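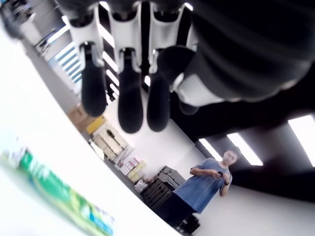
Category: Furniture / Tables

Ticket opened March 7, 2024 by Geetha Ramasamy
Item: Fitstead table, white top
Status: waiting on customer

Table rocks. Been doing it since February, worse now. Anything put near the corner slides a bit when you lean on the other end. Floor is fine, checked with a level in two spots.

Tried so far:
- swapped the feet round, no change
- tightened all the leg bolts, one keeps turning and never bites
- folded card under the short leg, ok for 20 minutes then rocks agian

Leg is 60 cm on the sheet, didn't measure the others.

Reply, Dalal Khoury, Fitstead parts:
Bolt that keeps turning = stripped insert, most likely. Pls take the leg off and send a pic of the hole. Insert kit is part 29, can ship today. Dont glue it yet.

Geetha:
Ok. Will pull the leg after lunch, need to clear teh top first. Send the kit anyway pls.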